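**Ganerow bench mat, green, large**

Bought in July, used most days since. It replaced a cork sheet that had started to crumble at the corners.

The mat came rolled in a tube and wanted to stay rolled. I put books on it overnight and one edge still lifted for 2 days after that. It has stayed flat ever since. There was a rubber smell out of the tube, and it faded in the first week with a window open.

Grip is good. Small screws stay where you put them, and a mixing bowl doesn't creep when you stir with one hand. Glue peels off once it has dried. Acrylic paint comes up with a wet cloth if you get to it the same day. Permanent marker does not come off, and I have one line near the front that I've stopped trying to remove.

The color is easy on the eyes under a bright lamp. Small dark parts show up well on it. Green parts don't, of course.

It is sold as 87 cm wide and mine measured that. I also own the Jivness mat, bought earlier for the other bench. That one is thinner and cheaper, and it cuts more cleanly if you need to trim it to size. It marks more easily, too - a warm mug left a ring that is still there. For a bench that gets real use I'd pay the extra for the Ganerow.

No complaints about shipping. The printed instructions are one small card and you can skip it.

4 out of 5. It loses one for the curling.

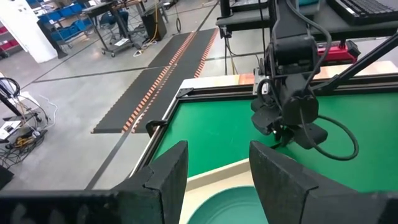

Green work surface with a teal-green bowl.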